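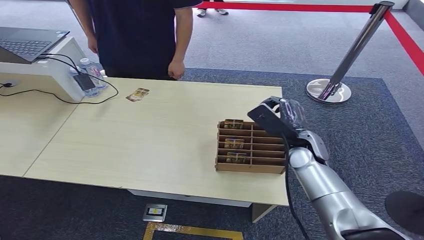

The afternoon the arm wouldn't let go

I promised a post about the demo and I've been putting it off, partly because I was knackered and partly because I was still a bit cross about it. But I've had two cups of tea and a decent sleep, so let's have it.

The job was simple enough on paper. Take the little gold packets, one at a time, and pop each one upright into a slot in the cardboard tray. We'd practised it back at the workshop until I was seeing packets in my sleep. The arm's controller (we call the software Prisska, long story, not a very good one) had done 2,849 clean placements before we packed the van. I was feeling smug. You can see where this is going!

The morning at the Prekport show went beautifully. People leaned on the red barrier, asked whether it could make a cup of tea, and wandered off again. Then just after two o'clock it lowered a packet into its slot, opened the fingers, came back up... and the packet came up with it. It was stuck to the gripper. The arm, bless it, thought it had finished and set off for the next one with the last one still hanging there.

That's not dangerous in itself, just embarrassing. What came next was the bit I didn't like. The fingers closed on a second packet with the first still in the way, the force reading shot up, and Prisska should have stopped everything. It didn't. It backed off, tried again, backed off, tried again, a bit harder each time, and one of my colleagues had already put a hand out to rescue the packet before I hit the stop button. Nobody was hurt and the hand was never very close, but my stomach went right through the carpet.

So, two separate faults. The first was the plastic wrap on the fingers. We'd put it on for grip, and by lunchtime it had gone tacky from the hall being so warm (I think – it was fine again when I tried it at home in June, in a cold garage). Shiny wrapper plus tacky plastic equals one very loyal packet.

The second was mine. I'd set the retry limit to 60 when I was testing late one night, so I could leave it running while I ate my dinner, and I never set it back. Sixty! It should be two. The log from the day has 525 placements in it and then a horrid little run of retries at the bottom, and I've stared at that more than I'd like to admit.

We've changed a few things. Retries are back to two, and the setting now shows up in big letters on the laptop when you start a run. If the force goes over the limit at all it stops dead and waits for a person. The wrap gets changed every 90 minutes until the proper rubber pads turn up from Gruvano, who say they're on the way and have been saying so for a while now. And hands stay off the table until the arm's been stopped, even if a packet is about to go on the floor. Let it fall, we've got boxes of them.

The next outing is the Arellano open day, same tray, same packets. I'm going to check that retry number in the car park, and then again when we've set up.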